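Interior Finishes and Lighting
Handout 7: Gloss, Glare and Work Surfaces
Instructor: Ratih Mangundap

Terms for this unit

Specular reflection: light leaves a smooth surface at the same angle it arrives. Diffuse reflection: light scatters in many directions. Most finishes do both. A high-gloss white top sends back a lot of light, but it also shows the shape of every lamp over it.

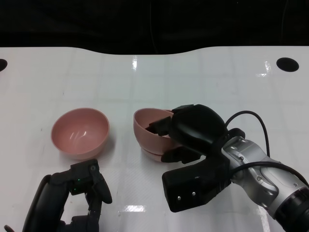

Reflectance and gloss are separate properties. A matte white wall and a polished white counter can have the same reflectance and look nothing alike. In the Zilstead library project, the client asked for "brighter" desks and got shinier ones. Readers moved their chairs within a week.

Dark finishes need the same care. Matte black hides lamp reflections well, but a curved black part will often still show a soft sheen along its length. Check samples flat and bent.

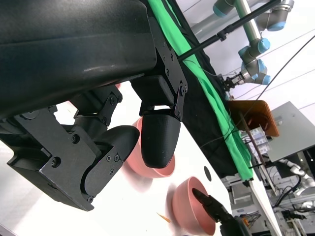 Fig. 2. Matte dark housing with a faint sheen on the curved casing.

Placing the light

Glare depends on three positions: lamp, surface and eye. Move any one and the bright patch moves too. For a desk, put the main source to the side of the worker - not straight ahead. The Lanance reading room uses 540 lux at desk height from two rows of side lights.

Review the October site notes by Herman Sutanto before class. He sketched the patches from a standing position and again from a chair.

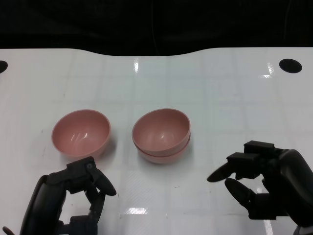

Assignment

1. Pick one glossy surface at home or on campus.
2. Sketch the reflections from 2 eye heights.
3. Mark each light source on a plan.
4. Suggest one change of finish and one change of lamp position.

Due November 30, 2019. One page, drawings included.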